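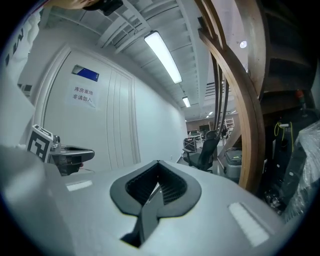
**Week 2 handout: pixels, density, scaling**
Bokthorpe evening course, Tablets and Small Screens

Read before the lab. Slides go up later, they're mostly the same thing with bigger type.

## Carried over from last time

- Resolution = how many pixels, across and down. Says nothing about size.
- Size = diagonal of the glass, in inches. Corner to corner, not counting the bezel.
- Density = pixels per inch, ppi. Need both of the above to get it.

Formula again, people were still asking:

`ppi = sqrt(width² + height²) / diagonal`

Width and height in pixels. Diagonal in inches. If your answer comes out in the thousands you forgot to divide.

## The two screens for this week

| | Density | Default scale |
|---|---|---|
| Podby, small model | 426 ppi | 175% |
| Podby, large model | 313 ppi | 175% |

Same maker, same default scale, diffrent density. Keep that in mind, whole handout hangs on it.

## Physical pixels vs layout units

Physical pixel: an actual dot on the panel.

Layout unit: what the app asks for. System multiplies it by the scale and draws that many physical pixels. Different platforms call it different names (dp, point, effective pixel). Exact definitions differ too. For this course "unit" is fine, just don't write "pixel" when you mean unit. Lost marks on that last term.

Worked one. Button is 44 units wide, scale 175%.

- 44 × 1.75 = 77 physical pixels
- on the 313 ppi screen: 77 / 313 = 0.246 inch
- on the 426 ppi screen: 77 / 426 = 0.181 inch

So the same button, same app, is a good bit smaller under your finger on the small model. App did nothing wrong. The scale was set the same on both and the dots are smaller on one.

With scaling off (100%):

- 44 / 313 = 0.141 inch
- 44 / 426 = 0.103 inch

Try hitting that with a thumb.
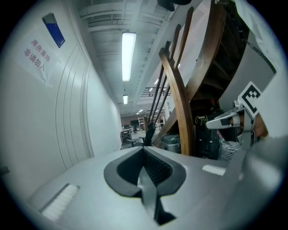
**Does a higher ppi make text bigger or smaller?**

Smaller, if the scale stays the same. Each letter gets the same number of pixels and the pixels themselves are tinier. Raise the scale and you get the size back, with sharper edges than before.

## Where it goes wrong

**Bitmap icons.** Drawn at one size, stretched to another. At 200% every source pixel turns into a clean 2 × 2 block, looks chunky but even. At 175% it doesn't divide evenly, so the system blends neighbors and edges go soft. Fix: ship several sizes, or use vectors.

**Thin lines.** A 1 unit line at 175% wants 1.75 pixels. Can't have that. Gets rounded to 2, or blurred over 2. Two lines side by side can come out different weights. Look for this in table borders.

**Old desktop programs.** Some ignore scaling completely (tiny menus). Some get stretched whole by the system (right size, fuzzy). Wuvell has a switch for both modes, Settings > Display > Legacy, and you should flip it back and forth in the lab til you can tell which is which at a glance.

**Screenshots.** Saved in physical pixels. Paste one into a document on a 100% monitor and it looks huge. Not a bug.

## Viewing distance

Short version. Farther away = fewer ppi needed to look sharp. Phone is held closer than a tablet, tablet closer than a TV. So comparing ppi between a phone and a TV is pretty useless on its own. Compare like with like.

## Lab, Pacheco room

1. Open the test page in Wuvell. Measure the gray bar with a ruler, in inches.
2. Change scale, measure again. Write down both.
3. Work out the ppi from your numbers. Bar width in units is printed under it, dont forget to multiply by scale.
4. Swap models with the next table and repeat.
5. Screenshot at 175%, zoom way in on the table border. Sketch what you see.

Hand in one sheet per pair. Show the working. Calculator ok, phone calculator ok.

Next: color depth and why gradients get stripes. Skim the chapter on bits first.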